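Desk-booking at Jugah House: your questions
Last updated 12/8/25

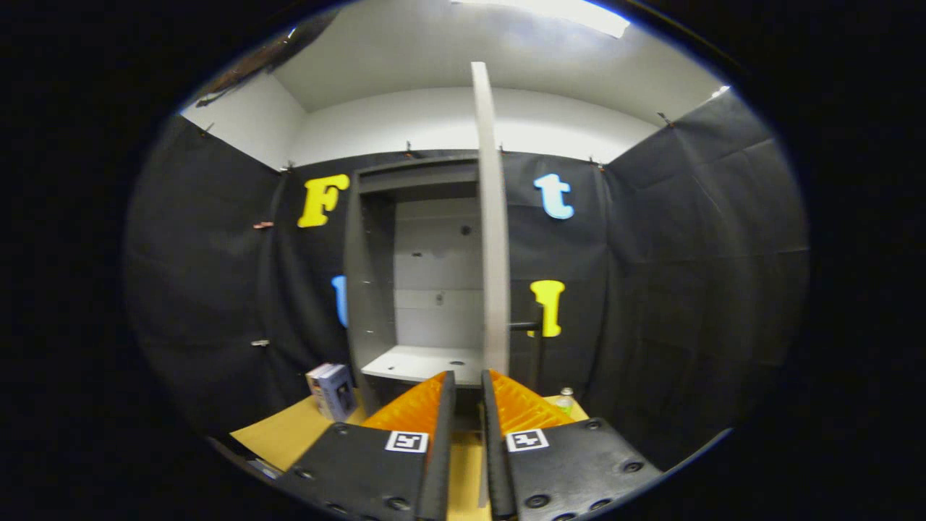

Tabletop and grey shelving cabinet.

Why are we being asked to book desks at all?
The landlord, Pastusov, wants to know how much of the building gets used. We were told in July that booking would "unlock flexibility". Tenants who have seen such schemes elsewhere may be forgiven for expecting a rent review instead. We put that to Pastusov and were told the two matters are separate. We have asked for it in writing and are still waiting.

Do I have to use the Pravton app?
No. You can book by phone or at the front desk. The posters in the lift say the app is the only way, and the posters are wrong.

What does the app collect?
Your name, your firm, the desk you picked and the time you checked in. The privacy notice also mentions "usage patterns", which could mean nearly anything. Shufen Jia on the tenants' panel has asked for a list. If you would sooner not be in a usage pattern, ring the front desk.

How far ahead can I book?
15 days. Firms on the larger leases were offered longer, and the panel objected.

What happens if I don't turn up?
The desk is released after 2 hours. After several missed bookings you get an email with the subject line "Let's talk about your habits". We've asked for the wording to be changed.

Is it true the scheme saves money?
The leaflet claims a saving of 4,000 a year for "a typical tenant". It doesn't say what a typical tenant is, how big its office was beforehand, or whether the booking fee was taken off first. Treat the figure as advertising until somebody shows the sums.

And the claim that most tenants are in favour?
That comes from a survey with 356 replies. The question was "Would you like an easier way to find a desk?" Most people would say yes to that. It didn't mention fees or check-in.

Can I leave things on a desk overnight?
The rules say no. Use the shelving or a locker. Lutoditz, the cleaning firm, will put anything left out into a box at the front desk, and they label it with the desk number, so ask for it by that.

Can I keep the same desk every day?
You can book it every day, which comes to the same thing with more typing. A repeat booking button was promised for the first version and didn't appear. The front desk can set up a repeat for you.

Do the quiet rooms work the same way?
Not yet. First come, first served. There's a plan to add them and the panel is against it.

Who do I complain to?
Kamarul Osman is the building manager and does answer his emails. Copy in the panel so there's a record. The feedback form inside the app goes to Pravton, and we have yet to meet anyone who has had a reply from it.

Can the scheme be stopped?
It is described as a trial, with no end date given. Ask for one at the next tenants' meeting.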